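Elogio de la puerta que no se abre

En el taller de robótica de Gilari llevamos desde octubre enseñando a una pinza simulada a manejar puertas. Hay quien aprende un idioma en menos tiempo. 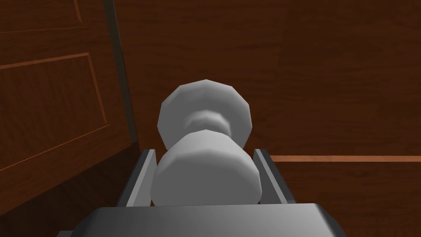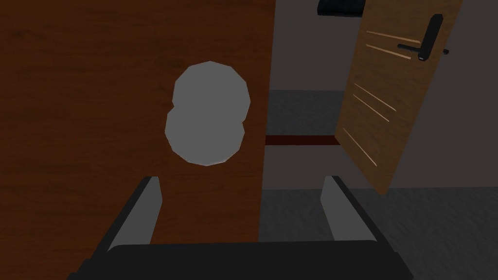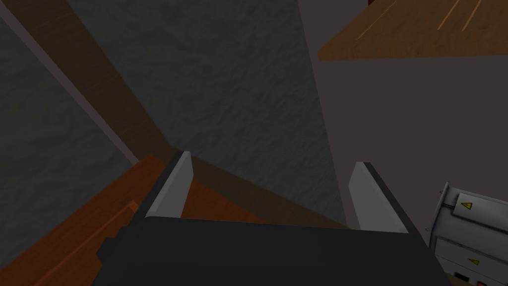 La pinza en el simulador, en tres momentos de la práctica.

Itsuki Wada, mi compañero de equipo, apuntó 313 intentos en su cuaderno y defiende cada uno. Yo defiendo que el profesorado puntúe también los fracasos, aunque sea por interés propio: mi nota depende de ello.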